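Talking Tower Season With the Leader of Illey

If you play Buturis on any of the older servers, you have probably bumped into Illey at some point. They are the guild with the little green heron next to their tags, and for most of the spring they were sitting just outside the top of the tower ladder. Then they climbed floor 183, the first guild on our server to do it, and suddenly everybody wanted to know how. I wanted to know too! So I asked their guild leader if we could talk, and we ended up chatting for most of an evening while she ran her dailies.

She has been playing since the second expansion and has led Illey for a little over two years. She asked me to leave her in-game name out of this ("my inbox is already a swamp"), so I'll just call her the leader.

My first question was about the climb itself, of course. "We didn't think it was going to be that night," she said. "We had three people on bad connections and our main healer was eating dinner. I told everybody it was a practice run, just go in and look at what the boss does at half health. And then half health came and went and we were all still standing, and voice chat got really, really quiet."

I know that quiet. My own guild has had it exactly once, and we wiped ten seconds later.

For anyone who hasn't been up that high, floor 183 is the one with the mirrored knight, who copies whatever buff your team used last and throws it back at you. Most guilds try to burst him down before the second copy. Illey went the other way and brought almost no buffs at all. "We had two frost archers and a whole lot of patience," she said. "I love frost archers. I've been told for a year that they're bad. They're slow, sure, but slow is fine if the knight has nothing good to copy."

She told me the frost idea came out of a thread on the Prarix boards, where someone had posted damage numbers for every archer in the game, down to the ones you get for free in the tutorial. She read the whole thing on her lunch break and then spent 1,000 of her own gems releveling a unit that everybody else feeds to their dragons. I asked if she felt nervous about that. "A little sick, yes," she said, laughing. "But I'd been saving for the summer banner and then the summer banner was another swordsman."

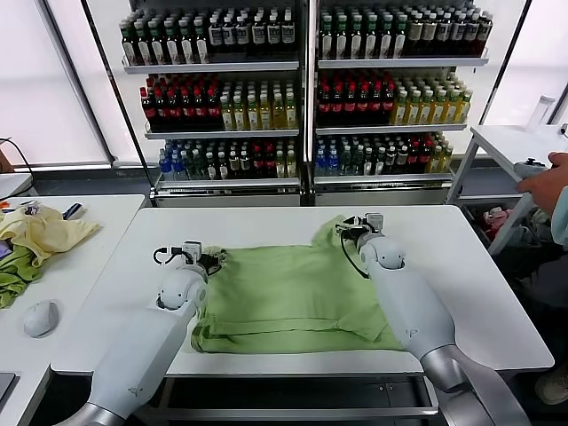
Page last changed: Jun 18, 2019

We got onto the subject of the guild itself, which I was even more curious about than the tower. Illey keeps 14 seats for new players, people who may not have finished the story yet, and it holds on to those seats even in the weeks when big accounts are begging to get in. I think that's wonderful, and I told her so. When I started I applied to five guilds and heard back from none of them.

"I got in the same way," she said. "My first guild was called Aerts and they took me when my best unit was a farmer with a shovel. They taught me how to read the turn bar. When Aerts closed, a bunch of us came over here together, and we kept doing it the way they did it."

New members get one simple job, which is to hit the guild boss every day, even if they do a tiny bit of damage. One of them did 426 points on her first try against a boss with health in the millions. The guild put the number in their hall message and left it there for a month. "She's one of our best tower players now," the leader said. "She'd be so mad if we took the number out of the rotation."

I asked what she would change about the game if she could, and she didn't even stop to think. The gear screen! She wants to sort by set and by slot at the same time, and she wants the lock button moved away from the sell button. (Yes. Please. I sold a perfect pair of boots in June and I'm still upset.) She would also like the guild chat to hold more than one evening of messages, so that the members in other time zones can see what they missed.

She is less bothered by the new raid tickets than I am. I think they're stingy. She thinks they give people permission to log off. "We used to lose somebody to burnout every season," she said. "This season it was one person, and he came back after his exams."

As for what's next, Illey is stuck on 184 like everybody else who has seen it, with the twin witches and their awful sleep chain. They have a plan, and she wouldn't tell me much about it, except that it involves the farmer with the shovel. I really hope she wasn't kidding. She did say they would have three of the new player seats open after the season reset, and that you can apply from the guild board in game. Write something in the message box, even if it's just which unit is your favorite, and she'll read it.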